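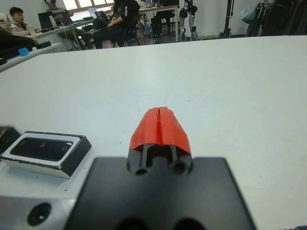
Page 47

How to Clean and Refinish a White Tabletop

A white table shows everything. Coffee rings, pencil marks and the gray haze that builds up where people rest their arms all stand out more than they would on wood grain. Most of it comes off with cleaning, so clean first and decide about paint afterward. These steps are for a painted wood top. If yours is laminate, do the cleaning part and stop there.

What you need

Dish soap, two buckets, soft cloths, baking soda, wood filler, a putty knife, 400 grit sandpaper, a sanding block, a foam roller, white bonding primer and a water-based enamel in satin or matte. Gloss looks good in the store and then shows every scratch under a ceiling light.

Cleaning

Clear the top and wipe off the crumbs and dust with a dry cloth. Fill one bucket with warm water and a small squirt of dish soap, and the other with plain water. Wash with the first, rinse with the second, and change the rinse water when it turns cloudy. Dry the surface right away, paying attention to the seams if the top has any.

For stains that are left, mix baking soda with enough water to make a paste. Spread it on the mark, leave it for 4 minutes, and rub lightly with a damp cloth. Repeat once if you need to. If you rub harder you will leave a dull spot in the finish, and the dull spot will bother you more than the stain did.

Ink is difficult. Dab it with a little rubbing alcohol on a cotton swab and test somewhere out of sight first, as alcohol softens some paints.

Checking the surface

Let the table dry overnight. Then turn off the overhead light and hold a lamp low at one end.
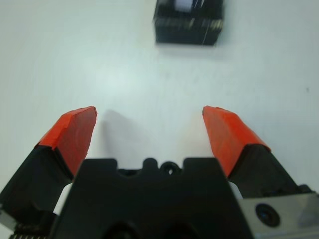

Look along the top from the other end and mark each dent or raised spot with a pencil. Press filler into the dents, leave it slightly high, and scrape off the extra with the putty knife held nearly flat. Filler shrinks as it dries, so deep dents may take a second pass.

Sanding

Wrap the 400 grit paper around the block and go over the whole top with light, even strokes. The old finish only needs to lose its shine. Keep the block flat at the corners, where it is easy to cut through to bare wood. Vacuum the dust and wipe with a barely damp cloth.

Painting

Roll on one coat of primer and let it dry for as long as the can says. Follow with 2 thin coats of enamel, sanding very lightly between them. Roll the full length of the table each time and leave it alone once the paint starts to set. Going back over a tacky patch leaves texture that has to be sanded out.

White paints vary a good deal. Take a sample home and look at it beside the wall before buying a full can, especially if the room faces north.

Water-based enamel feels dry in a few hours but stays soft much longer. If you paint in December in an unheated garage, expect it to take longer still. Keep lamps, trays and plant pots off the table until a fingernail pressed into the underside of the edge leaves no mark.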